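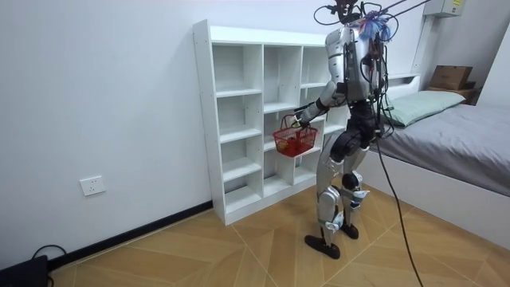 News > Local > Polville

News Sport Weather Notices Classifieds Contact

Polville toy library to move into old Bandine Street dental rooms

The Polville Toy Library will move to the former dental rooms on Bandine Street in September, after the council agreed to a three-year lease at a reduced rent. The library has been operating out of the supper room at the Dogar Memorial Hall for the past six years and has run out of space for its larger items. Members voted for the move at a meeting last month. The new rooms are small, with white walls and wooden floors, and smaller toys will be kept in open cubby shelves so that children can see what is on offer and reach it themselves. Ride-on toys, play kitchens and outdoor sets will go in what used to be the staff room at the rear.

The library has 220 member families, up from 154 two years ago. A yearly membership costs $48 and covers up to four toys at a time, for a fortnight each. That price will not change with the move.

Library coordinator Hatsue Tsuji said the hall had served members well but sharing it had become harder each year. Everything had to be packed into two locked cupboards at the end of each session to make way for dance classes and the monthly market.

"We'd spend 40 minutes setting up and the same again putting it all away," Ms Tsuji said. "Families would turn up and half the catalogue was still at the back of a cupboard. Some of the big wooden train sets hadn't been borrowed in a year. People had forgotten we had them."

The Bandine Street building has been vacant since the dental practice moved to the Sondumico shopping centre. The council has replaced the front step with a ramp wide enough for a double pram, and has removed the plumbing from the two treatment rooms. Parking is available in the gravel lot behind the building, with entry from the laneway.

Opening hours will increase from one morning a week to two mornings and one late afternoon session, which will run from 3.30pm to 5.30pm. Ms Tsuji said the later session was the most common request in last year's member survey, mainly from parents who work during the day.

Borrowing will stop for 22 days while the collection is cleaned, checked for missing pieces and relabelled. Members can keep the toys they have at home over that period and no late fees will be charged. Puzzles will be the slowest job, as each one has to be put together before it goes back in its bag.

The library is also asking for donations of good quality toys for children under three, particularly push-along carts and stacking sets. It cannot take soft toys, or anything with a cord or a missing battery cover. Donations can be left at the Dogar Memorial Hall during normal library sessions until the move.

New members can sign up at the hall or at Bandine Street once it opens. Proof of address is needed, and there is a discount for concession card holders.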